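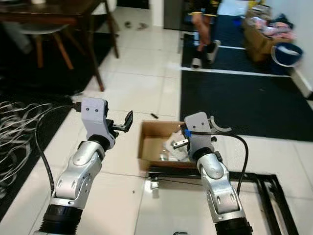

1/ Viko loyalty points, a moan and a tip

Right, I've been saving these since April and finally hit 1000. In my head that was a free big shop. It's £9 off. Nine!!

2/ You can't use it on the own-label stuff either, so there goes my porridge, my bin bags and most of the freezer.

3/ What you CAN do (thanks Gianni Fontana for the message) is swap them for a Flerkar voucher in the app. Same points, but it comes off anything in the shop, coffee included. It's under Rewards, then More, right at the bottom.

4/ Mine took two goes to load. Log out and back in if you just get the spinning circle.

5/ Got Prornance coffee, the big tin, for 44p after the voucher. Very pleased with myself, I have to say.

6/ Someone asked about the Wijesinghe curry pastes. Still two for one in my branch, but only the mild and the medium. The hot one's back up to full price, boo.

7/ I've got 344 points left over and no idea if they run out at Christmas. If you've had an email about it, shout, mine all go to spam.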